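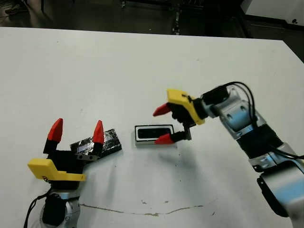

gantrygoose wrote:
Sounds like lost holding torque to me. If the right arm only sags when the gripper is closed on something, I'd be looking at the supply before I touched any code. What's it drawing?

mullet_and_chips wrote:
Right, fair question, and sorry for the ramble coming up. I'd only put the bare bones in my first post (right arm drops a few centimetres mid-grip, tips hit the table, everything stops) so let me fill in the rest.

It's two arms on one white table, both running off the same Giria supply. The job is dull as anything – left arm picks up a block wrapped in black tape, right arm picks up the phone-shaped thing lying flat, they both put them down somewhere else, repeat. Left arm has been good as gold. The right one was fine for 870 cycles and then on the next go it just sort of sighed and went down. Not a crash exactly, more a slump. I had my hand near it at the time, which I know, I know.

The fault log says 952 and nothing else. The manual gives 952 as "joint deviation, see supplier". Supplier is Kjærgaard and they've not written back.

tinribs wrote:
Can we go back to the hand near it bit please? Two arms powered, fingers with pointed tips, and you're reaching in? I don't care what the fault is until you tell me where your stop button is.

mullet_and_chips wrote:
On the wall by the door. I was nudging the block straight because the shiny tape makes it slide about a bit.

tinribs wrote:
By the door! So if it had come down on your wrist you'd have had to drag the arm across the room to switch it off. Get one on the end of the table, today, and wire it so it stops both arms. I did this for a living for years and the slow ones get people too.

gantrygoose wrote:
Tinribs is right about the button but careful with "stops both arms". If cutting the power is what makes them drop, you hit the button and now you've got two arms falling. Do yours have brakes?

mullet_and_chips wrote:
Shoulder yes, elbow no. So the elbow goes limp when the power goes. I hadn't put that together with the slump till you said it, but the log doesn't show the power going off at all, only the 952.

Put the meter on it this morning by the way. Steady as you like when it's idle, and then a dip each time both grippers close together. Not a big one. I don't think the dip is enough on its own.

oldbadger wrote:
I'll disagree with everybody and say it's the cables. Look at how they loop over the top of that right wrist. Every time the gripper tips over to go in low, that loop gets tugged. I had a Nukumik arm do precisely this and swapped the supply, swapped the driver board, shouted at it a lot, and it was one wire in the bundle broken inside the sleeve. Only opened up at one angle.

gantrygoose wrote:
Would a broken wire give you a deviation fault though? On mine it's a comms error, different number altogether.

oldbadger wrote:
Depends which wire. Encoder line, yes, easily. The arm thinks it's somewhere it isn't and "corrects" itself into the table.

tinribs wrote:
Which is the nasty version, because then it isn't falling, it's being driven down. Gripper force won't save you there. What's your speed cap set to?

mullet_and_chips wrote:
500, whatever the units are, it's what Prikham's setup file came with. I can halve it.

tinribs wrote:
Halve it. And hands out while the drives are on, use a stick if the block needs straightening.

mullet_and_chips wrote:
OK so, update. Speed's down, and I've moved the stop button to the near edge of the table (long lead taped along the floor for now, don't start). It cuts the motion first and leaves the elbow holding, then there's the main switch for everything.

Then I tried Badger's theory. Sat well back, parked the right arm low, powered down with a block of foam under the elbow and went along the cable bundle with the meter while I bent it. One wire drops out when the wrist is tipped over. Comes back when you straighten it!! I did it over and over because I didn't believe it.

oldbadger wrote:
Told you. Check the left one while you're at it, same loom and probably the same age.

gantrygoose wrote:
Happy to be wrong, but I'd still want a separate supply for each arm. That dip will come back to bite you once you're lifting anything heavier.

mullet_and_chips wrote:
Maybe after payday. New loom is on order, part number ends 3880 if anyone else is looking for it. Both arms are switched off until it turns up.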